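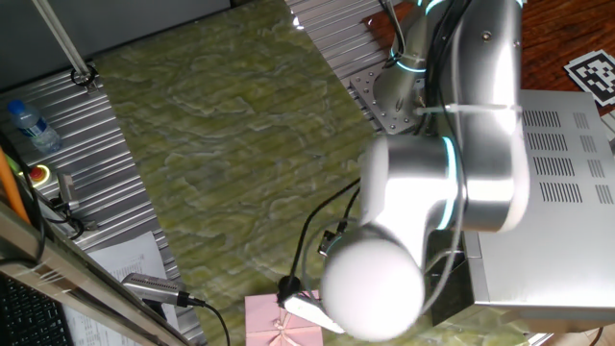
Kitberg Finger Comparison

Recordings from a side-by-side trial of finger shapes on one robot arm, done in April at the Gurkora bench. The arm, controller and speed limits stayed the same for every run. Only the fingers changed.

What was compared

Lambert: straight fingers with a flat tip.
Grikitura: curved fingers with a narrower tip.

Each set was used for 176 attempts on small boxes, 5 of which are left out because the log was cut short. The missing attempts are listed in skipped.txt, with the reason for each.

Task

The operator starts the arm from its rest pose. The gripper comes down over a small gift box on the green board, closes, lifts and holds. An attempt passes if the box stays off the board for 2 seconds. Boxes were placed by hand, so the start position varies more than we would like.

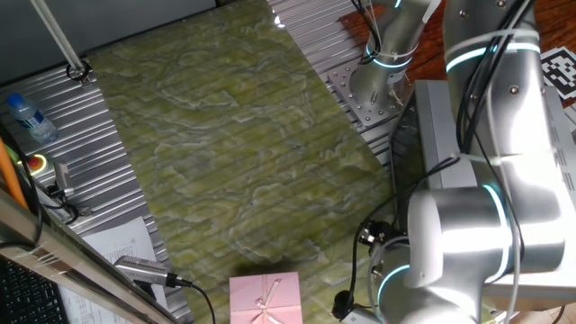
The bench with the board and pink gift box.

Files

runs/ – one folder per attempt, with joint positions, gripper opening and video
labels.csv – pass or fail, finger set, operator
calib/ – camera calibration, redone after every finger change
skipped.txt – attempts left out

Joint positions are in radians. Gripper opening is in millimeters. Video and joint logs share one clock, but the first few video frames in a run can arrive late – use the timestamps and ignore frame numbers.

Known problems

The first 40 Lambert runs used an older calibration. They are fine for comparing pass rates and should not be used for position error.
Ribbons and bows were not labeled separately. A finger that catches a ribbon and lifts the box still counts as a pass.
Lighting was not controlled.

Contact

Wulan Entili ran the trials and keeps the labels. Roland Kershaw looks after the controller code and the calibration files. Please include the run folder name when reporting a bad label.

Last updated June 19, 2026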